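On the second floor of Fletent there is carpet, a row of desks and a robot with gray hands. Rhonda Lachance has worked here since last April, and her task is to collect examples from which the machine must learn.

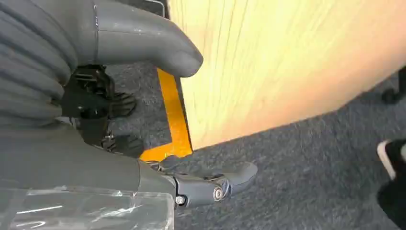 *The hand beside a wooden panel, seen from the wrist camera.*

One example is one short recording. An operator guides the arm, the cameras save what they see, and later a person writes one line about the action. Lachance wants 80 of them in a day. On a good day she keeps 54.

"The others I throw away," she says. "If I was not sure what I wanted, the robot will also not be sure."

The low views are the difficult ones. Close to the carpet, a wooden board takes much of the picture, and a small turn of the wrist changes everything.

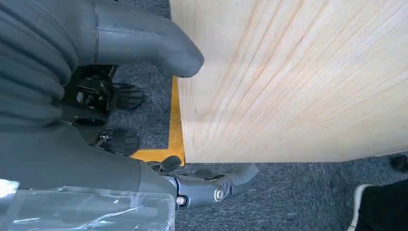

## Cables and other small things

The desk work came later, with a project called Ustidik. Cables are a hard subject – they bend differently each time, and a model which saw only straight ones has no idea what to do. So people's hands are recorded too, close to the robot's own.
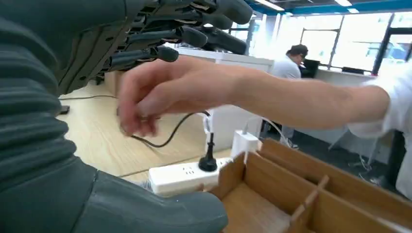
## Who checks

Every batch goes to Levchenko, the small company that reviews the labels. It takes almost 30 minutes for each batch, and the comments are strict. In March, 11 recordings came back with the same remark: the line says "box", but which box?
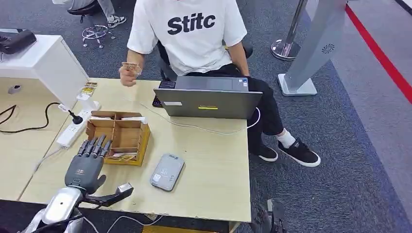

Lachance now writes longer lines. She also asks the operators to start from a different position each time, even when they are tired of it. The next set is for Zistis, and it will be only paper cards.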